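Barnex 6 mm Rotary Cutting Ruler Set – my review after one winter of quilting

Posted by Kirsty MacLeish

I bought the Barnex ruler set in July, when my old acrylic ruler finally lost a corner on the laundry floor. The set has three rulers and a square, all with the 6 mm seam allowance marked in a second colour. I paid $70 for it at Halliday, the sewing shop in Skondton, and I've used it for nearly everything I've pieced since then.

The markings are the best part. They're thin and dark and I can read them on both light and navy fabric. My old ruler had yellow lines that disappeared on anything cream, so I used to put a strip of masking tape along the line I wanted. I haven't needed the tape with these.

The grip is only fair. There are frosted rings on the back that are meant to stop the ruler sliding. They hold well on quilting cotton but not on lawn, and on flannel the long ruler moved on me twice in one afternoon. I ended up sticking a few sandpaper dots on it, the same ones I had on the old ruler.

The square is accurate. I checked it against my Trastden mat and a carpenter's square from the shed, and all the corners agreed. The 600 mm ruler is a different story. It has a very slight bow if you lay it on its edge. Pressed flat on the mat it cuts straight, but I'd keep it lying down and not hang it by the hole, especially in a hot room.

So far I've cut the pieces for a queen-size scrap quilt, which came to just under 2000 squares, plus two cot quilts and a set of placemats. The edges of the rulers have a couple of small nicks where I let the blade wander. None of the lines have rubbed off. I wipe them with a damp cloth and a drop of dish soap.
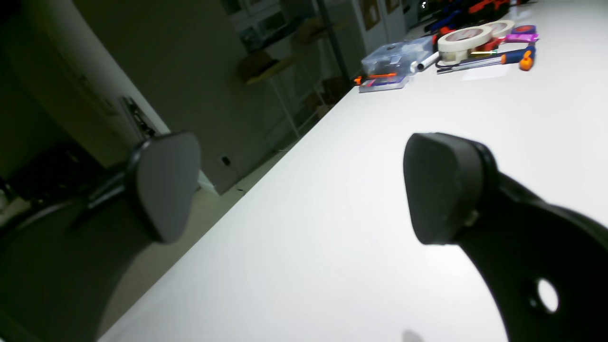 The storage sleeve is thin vinyl and it split along the seam by the second month – I keep the set in a pillowcase now. I'd buy the rulers again at the same price, though if you mostly sew flannel I'd look for something with a better grip. Halliday also sells the square by itself, and if you already have a long ruler you like, I'd start with that one.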